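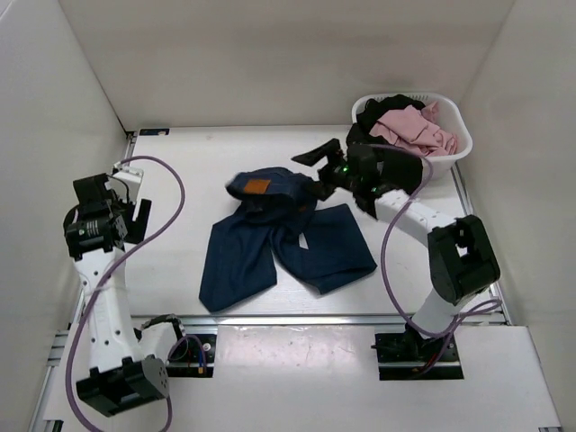
Figure 1. The two-arm kit on our bench with the jeans, right gripper at the waistband.

Is the Zumel two-arm kit worth buying for a school lab?
Project report by Pin-yu Chu

Why I picked this

Our lab at Nedville had the kit on trial for the term and somebody had to write it up. I put my hand up because I hate folding laundry, so at least I'd be an honest judge. My supervisor, Wei, wanted a yes or no at the end, plus enough detail that next year's group wouldn't have to start from scratch.

What you get

Two arms, two grippers, the cables and a thick setup guide. The price we were quoted was $1,833, and the walled table was extra. I'd pay for the table again. The plain white walls keep the background the same all day, and dark clothes show up really well against the white top. The arm bases sit in cutouts in the front panel, so you don't have to measure where they go.

Setting it up

The guide says one afternoon. It took me two, mostly because I calibrated the left arm with the right arm's file and then wondered why it kept aiming past the middle of the table. The files have almost the same name! I've relabelled ours and I'd ask Zumel to do the same.

Cables are my other gripe. They loop out from the grippers and run down the arms, and you need to leave plenty of slack or they tug when an arm reaches across. I left too little at first and had to redo the right side.

The jeans test

T-shirts were fine after a bit of practice, so in November I moved on to jeans, which are heavy and stiff and never land the same way twice. The job was to start from a crumpled pile, get hold of the waistband, straighten the legs and fold one over the other. I did 21 tries, and 7 ended in a fold I'd be happy to put in a drawer.

Most of the bad ones went wrong at the waistband. The denim is thick there, and if it's bunched up the gripper gets one layer and drops the rest. Going in from the side worked better for me than coming straight down. I also learned to sort out the waist before touching the legs — doing it the other way just made a new pile.

How it compares

The only other kit I've used is the Grelitz single arm in the room next door. It's quieter and the software is friendlier, but one arm can't hold a waistband and pull a leg out at the same time. For blocks and cups I'd pick the Grelitz. For clothes I'd go with the Zumel, even with the fiddly setup.

My answer for Wei

Yes, if we get the table too and keep $500 aside for spare gripper parts and longer cables. Next I'd like to try towels, and then maybe a hoodie if I'm feeling brave.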